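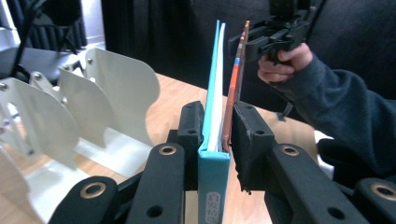 Linkage grippers for books and binders, worth switching pads?

rjmoreau
Posted Monday 9:14 am
We have two hand-held grippers set up for desk tasks, mostly moving binders and books in and out of a file organizer. Both came with the smooth Dralmont pads. Last week I put the rough black Arnis blocks on one of them and left the other alone. With the Arnis pads a binder and a book squeezed together stay put when I tilt the tool. With the smooth ones the book creeps down every time. Before I order more, has anyone run the textured pads for a long stretch? My worry is wear, and marks on the covers.

tallbench
Posted Monday 9:52 am
We did 779 grasps on one set. The texture was still there at the end but the edges had rounded off. They mark soft covers. Vinyl binders were fine.

S_Lubis
Posted Monday 10:30 am
I disagree that it's the pads. Two things side by side don't have the same stiffness. A ring binder is mostly air on one side and the covers give, so the force on the book drops as you squeeze. Try the smooth pads on the book alone. If it holds, your problem is the grasp.
Sulastri Lubis

rjmoreau
Posted Monday 11:05 am
Tried it. The book alone holds with the smooth pads, 6 out of 6. So you have a point. The pair still slips with smooth and doesn't with Arnis, so for my use the pads do make a difference.

kettlepoint
Posted Monday 11:41 am
Check your pivots too. On the Clegg linkage ours had play in the bushings and the pads stopped closing parallel. Only the bottom edge was touching. We changed pads twice before someone measured it. New brass bushings fixed most of it.

tallbench
Posted Monday 12:20 pm
Second that. Hold a sheet of paper between the closed pads and pull it from the top, then from the bottom. If one end comes out easily, it's the linkage.

S_Lubis
Posted Monday 1:08 pm
The paper test only tells you about fully closed. Play shows up more when the jaws are open wide. Use a block as thick as whatever you're gripping.

rjmoreau
Posted Monday 3:37 pm
Did it both ways. Closed is fine. With an 80 mm block the top is looser than the bottom on the smooth-pad tool, and the Arnis one is even. So I wasn't comparing pads only. I'll swap the pads between the two tools and run it again.

kettlepoint
Posted Monday 3:50 pm
Wevach sells the bushings in bags, part 331 if yours are the same bore as mine. Measure first, they don't take returns on opened bags.

rjmoreau
Posted Monday 4:02 pm
Thanks, will measure tonight. Holding off on the pad order until I have the swapped numbers.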